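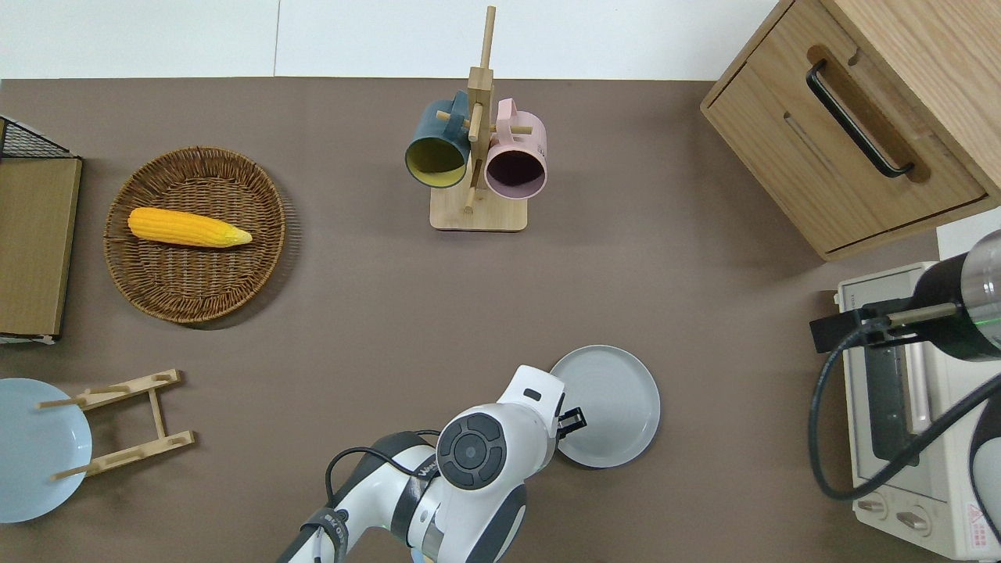
By Ustyna Kravets

Skostden Mug Tree

Product details

The Skostden is a countertop mug stand with a rectangular base, one upright post and short pegs. It keeps everyday mugs within reach and leaves the cabinet shelf free for plates and bowls. Zunlow has carried it in the kitchen storage section for two seasons, and it is now the stand we sell most to people setting up a first apartment.

Height: 15 inches
Weight: 900 grams
Finish: food-safe oil, no varnish
Assembly: required, no tools
In the box: base, post, pegs, one sheet of felt pads, care card

Assembly

Turn the base upside down on a towel. Push the post through the center hole until the shoulder sits flat, then tighten the wing nut by hand. Turn the stand upright and press each peg into its hole with a slight twist. The pegs fit tight when new. If one will not go in all the way, leave the parts in a dry room overnight and try again. Do not use a hammer.

Stick the felt pads to the corners of the base if the stand is going on stone, glass or a painted surface.

Which mugs fit

Any mug with a handle opening wide enough for a finger will hang on a peg. Standard coffee mugs and most tapered mugs are fine. Wide soup mugs will hang, but they take up the space of the peg next to them. Espresso cups with small pinched handles usually do not fit. Travel mugs with a rubber grip tend to stick and are better kept on a shelf.

Hang the heaviest mugs on the lowest pegs and load both sides of the post evenly. Each peg is rated for one mug. Please do not stack a second mug on the same peg or hang pans, wet towels or fruit baskets from the stand.

Let mugs drain before you hang them. A few drops on the base will do no harm if wiped up the same day, but standing water will raise the grain.

Care

Wipe with a damp cloth and dry right away. Do not soak the stand or put any part of it in the dishwasher. When the surface starts to look dull, rub in a thin coat of mineral oil, leave it for an hour and buff off what is left. Light scratches can be taken out with fine sandpaper, working along the grain, before oiling.

Keep the stand away from the stove and out of strong sun. Color will vary from one piece to the next.

Spare parts

Pegs are sold in packs of 4. The order number is 267, and the same pegs fit the older Tarer stand made before the name change. They do not fit the Arabzadeh wall rack, which has a thinner peg. Replacement wing nuts are free with any order; write "wing nut" in the order notes.

Shipping and returns

In-stock items leave the warehouse in two working days. The stand ships flat in a single carton. Unused stands can be sent back within 30 days in the original carton. Stands that have been oiled or sanded cannot be returned, but a cracked post or base will be replaced for one year from the date of purchase. Send a photo of the damage and your order number through the contact form.

Page last updated Friday, February 12, 2021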